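Braltuler: a word list from two family recipe boxes

I'm Sadia, and this is the readme for a pile of recipe cards I typed up with my friend Delyth Craddock.

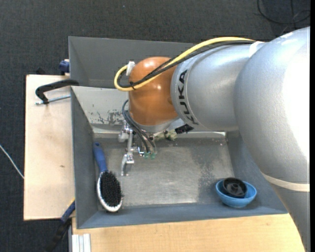
Can I use the recipes in my own cookbook or blog?

Go right ahead, as long as you say where they came from and leave the cooks' names on the ones that have them. I'd love a copy if you print something!

## What you get

There are 2686 cards, one per row, in a plain spreadsheet file. My half came out of my grandmother's kitchen (the Ghumman box), and Delyth's half came from her aunt in Dalby, who wrote on the backs of envelopes and sometimes on both sides of a cereal packet. The columns are:

- `box`: ghumman or dalby
- `title`: whatever the cook called it, even if that's just "the good one"
- `body`: the recipe, typed as written
- `notes`: scribbles in the margins, grease permitting
- `typed_by`: sv or dc

## How we typed them

We kept the spelling. If the card says "bicarb of soder" then so does the file, and please don't send me fixes for those, I've had several already and I'm fond of the soder. Fractions are typed out like 1/2 and 3/4. Anything we couldn't read is marked `[?]`, and if a whole line was gone we put `[line lost]` and moved on.

Delyth wanted to turn all the ounces into grams and I didn't, and we went back and forth on it for most of April. I won, mostly (there's a grams column in the older version if you ask her nicely).

## Stuff to watch out for

Oven settings are a mess. The Dalby cards use gas marks, the Ghumman cards say things like "hot" or "hotter than for bread", and six of them give a number with no unit at all. I left those alone. Two chutneys appear in both boxes under different names, and I haven't merged them.

Please don't follow the canning and pickling cards without checking the times against a current guide. They're old and some of them skip the boiling completely.

## Changes

2/8/24: put back the cake cards that dropped out when I sorted by title. Sorry about that! Also fixed the `typed_by` column, which had me down for a lot of Delyth's work.

Still to do: the loose sheets tucked in the back of the Dalby box, which are nearly all jam.

Search this site Go Clear

Contact: Sadia Virk or Delyth Craddock | © Braltuler | Back to top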